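Plaststead Forums > Shop Floor > Automation and jobs
Thread: Bin picking cell went live, what changed for your people?

kitting_lead_TZ
We put in our first bin picking cell in October. We're a kitting shop, mostly plastic parts and small metal hardware for toy and education customers. Before the cell, 9 people on my shift picked by hand into trays. Now 3 of them are on the cell and the rest moved to pack-out and inspection. No layoffs so far, but people are asking me and I don't have much to tell them. What did it look like at your place after the first few months?
Triin Žukauskas

morrow_bench
Same size of shop here. The first month was worse than hand picking, the second was even. After that the cell was faster on the easy parts and we stopped giving it the bad ones. The people who used to pick became the people who clear faults, and their pay did not change. That caused more trouble than the robot did.

Strazds_Z
Maintenance side. I disagree that the pay is the main thing. Our pickers got training and a step up at the same time, and two of them still asked to go back to hand trays. Picking by hand you set your own pace. On the cell you stand there until it stops, then everybody wants it running again in a minute. It is a different kind of tired.
Žydrūnas Strazds

kitting_lead_TZ
That matches what I hear. My best picker says she misses having something in her hands. What parts are you giving it? Ours does fine in the middle of the bin. It's the stuff near the walls that gets left. Picture from the bin this morning, red sorter block and a black bracket. 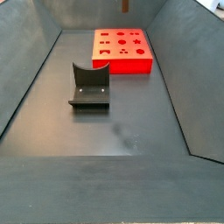 REPLIES, PAGE 2

Strazds_Z
The block is close to the side wall and the back wall both. Ours would try that twice and then call a person. Matte black on dark gray paint is also a hard one for our camera. Is your bin painted or is that a liner?

kitting_lead_TZ
Painted. Clindano supplied it with the cell. They said the sloped sides would bring parts to the middle. For round parts, yes. Blocks go where they like.

old_firnura_hand
I'm going to be the one who says it. You took a person who could reach in and get both of those parts without looking, and now she waits for a light to come on. I ran a line at Firnura when they did this. They told us no layoffs too. They didn't lay anyone off, they just didn't replace the ones who left.

morrow_bench
That's fair, but we couldn't fill those jobs anyway. We had the ad up all summer.

old_firnura_hand
At what wage?

morrow_bench
Not a great one. I don't set it.

kitting_lead_TZ
Numbers from my shift, best day on each. By hand, 1,467 kits. With the cell, 2,279 – but that includes two people on walls and corners for most of the afternoon. The office only sees the second number. I've asked for the manual picks to be logged separately so the work shows up somewhere.

Strazds_Z
Do that before anything else. At Makowska the recovery picks were never logged, and when the second cell was planned they put one person on two cells. It lasted until the holiday orders. Also get the pickers in the room when the part list is decided. Ours knew which parts would be trouble and they were asked after the fact.

morrow_bench
Seconding the part list. I'd still settle the pay grade first.

kitting_lead_TZ
I have a meeting with the plant manager at 2:30. I'm taking one of the pickers with me and asking for the log and the grade together. Will post what they say.

old_firnura_hand
Ask about replacing people who leave, and get it in writing.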